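Begehung Spielküche und Kaufladenecke - Prüfliste mit Anmerkungen
Haus Mudorlow, Gruppenraum 5
Stand: Juni
Geprüft von: Wiebke Rieger
Listennummer: 1787

1. Tischplatte
Kanten ohne Absplitterungen: ja
Oberfläche glatt, abwischbar: ja
Sauber: mit Einschränkung
Anmerkung: Auf der weißen Platte sieht man jeden Krümel. Im Reinigungsplan ist für den Morgen abgezeichnet. Ich lasse das so stehen, würde aber gern wissen, wer abzeichnet und wann.

2. Standfestigkeit
Tisch wackelt nicht: ja
Schrauben nachgezogen: laut Aushang ja
Anmerkung: Den Aushang kenne ich. Drehmoment oder Namenszeichen stehen nicht darauf. Bitte beim nächsten Mal eintragen.

3. Spielgemüse und Spielobst
Keine Risse, keine scharfen Nähte: ja
Keine ablösbaren Kleinteile: offen
Anmerkung: Am Stiel der Paprika habe ich gezogen, er hält. Ob er das nach einem Winter mit der Gruppe immer noch tut, ist eine andere Frage. Der Lieferant Hamann schreibt "für den Dauereinsatz geeignet" in den Katalog, eine Prüfbescheinigung lag dem Karton nicht bei. Angefordert. Bis sie da ist, bleibt der Punkt offen.

4. Behälter mit Klappdeckel
Deckel öffnet und schließt: ja
Quetschstelle am Scharnier: fraglich
Verschluss von Kindern bedienbar: fraglich
Anmerkung: Wurde als Kompostbehälter für die Spielküche angeschafft (Artikel 425, Woler). Ich bin nicht überzeugt. Kleine Finger finden jedes Scharnier, und mit "schließt sanft" in der Produktbeschreibung kann ich wenig anfangen. Vorschlag: Deckel vier Wochen offen lassen und beobachten, ob ihn jemand vermisst.

5. Reinigung des Spielzeugs
Plan vorhanden: ja
Plan eingehalten: nicht nachprüfbar
Anmerkung: Es wird das Mittel Clusitent verwendet. Datenblatt im Ordner, allerdings die alte Fassung. Einwirkzeit auf dem Plan und Einwirkzeit im Datenblatt stimmen nicht überein - eine von beiden muss falsch sein.

6. Ordnung und Vollständigkeit
Inventarliste liegt aus: ja
Liste aktuell: nein
Anmerkung: Auf der Liste stehen Teile, die ich im Raum nicht gefunden habe. "Sind bestimmt in der Nachbargruppe" reicht mir als Auskunft nicht. Inventarnummer 2777 fehlt schon zum zweiten Mal.

Ergebnis
Nutzung: freigegeben, mit Auflagen zu Punkt 3 und 4
Nachprüfung: nach Eingang der Bescheinigung
Erledigungsvermerke bitte mit Kürzel. Ein Haken allein wird nicht mehr anerkannt.

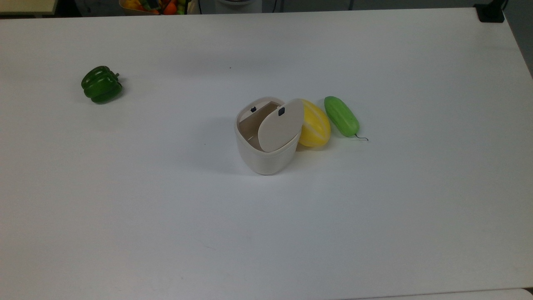

Spielgemüse, gelbe Melone und Behälter mit geöffnetem Deckel auf der Tischplatte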